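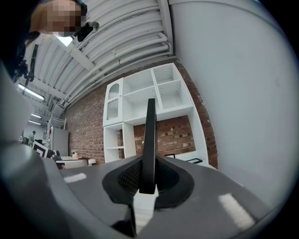

Page 24

Setting up a practice set in Sitach

Good, your class list is in, so now you get to build your first set of maths questions! Give yourself eight minutes or so of peace and have your topic list handy.

1. Open Sets and press New. Type a name your pupils will recognise (Fractions Thursday is fine, Set 1 gets confusing very quickly).

2. Pick a topic. There are 898 questions in the Plemetti bank, sorted by year group, and you can mix topics freely – ratio next to angles works beautifully.

3. Choose how many questions you want. We love 7 for a starter and 24 for a full lesson.

4. Under Answers, tick Show working if you want pupils to type their steps. Marking takes longer but you see so much more of their thinking.

5. Press Preview and work through the set yourself, as a pupil would.

6. Press Share. The class code appears at the top right.

Note: Fractions can be typed as 3/4 or built with the fraction button. Both are marked the same way. Mixed numbers need a space, so 2 1/2 and never 21/2.

Note: Histograms open in their own panel. Pupils drag each bar to its height and then press Fix.

CAUTION: Changing a question after sharing clears every answer already given to it. Make a copy of the set first and edit the copy.

CAUTION: Do not share the teacher code. It opens the mark scheme.

Cinzia Caruso at Flallwood has put together a lovely bundle of ready-made ratio sets, which you will find under Shared > Halonen. Try one before step 7.

7. Go to Results and choose Live to watch the answers come in.

We use cookies to remember your settings. Accept all | Manage cookies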